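Bretstead Group introduces common complaint-handling standard across its properties

10/01/2021
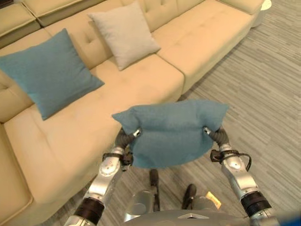 Bretstead Group has introduced a single standard for receiving, recording and resolving guest complaints at all 6 of its hotels and serviced apartment properties. The standard took effect at the start of the month and replaces the separate procedures previously maintained by each property.

Under the new arrangements, any employee who receives a complaint in person is responsible for it until it has been resolved or formally handed to a duty manager. Complaints received by telephone, email or online review are to be acknowledged within 2 hours during staffed periods. Where a matter cannot be settled before departure, the guest will be given a reference number and the name of the manager responsible.

Front office, housekeeping, maintenance, and food and beverage employees are all covered by the standard. Contract staff working on site for more than one month will be required to complete the same training as permanent employees.

The change follows a review of 627 guest complaints carried out by the group's Guest Relations Office. The review found that the most common source of dissatisfaction was the need to explain the same problem to several employees, particularly where a complaint was raised late in the evening and carried over to the next shift.

"Our guests told us plainly that they did not wish to repeat themselves," said So-yul Heo, Director of Guest Relations. "In many of the files we read, the original fault was minor and had been repaired promptly. The guest had simply never been told."

The standard was trialled in December at the Wiltalgate and Drindwood properties. Employees at both locations used a shared handover log, completed at the close of each shift and read aloud at the start of the next. Changes made as a result of the trial include a shorter recording form and a separate category for noise complaints, which had earlier been entered under room maintenance.

Duty managers will continue to have discretion to offer a room change, a meal credit or a reduction in the nightly rate. The value of the adjustment that may be offered without reference to the General Manager has been increased, and the revised limits have been circulated to all department heads.

Training is being delivered by Khoo Hospitality Learning in 3 sessions, covering first response, written replies and follow-up after departure. Sessions are being held online while current restrictions on gatherings remain in place. Employees on leave will be enrolled on their return.

Dong-hyun Ki, General Manager of the Wiltalgate property, will chair a working group to monitor the programme and report to the group executive each quarter. The working group will also consider whether the standard should extend to enquiries from event organizers and travel agents, who at present deal directly with the sales department.

Guests with a complaint outstanding from a previous stay may contact the Guest Relations Office through the property at which they stayed. Existing files will be completed under the procedures in force when the complaint was made.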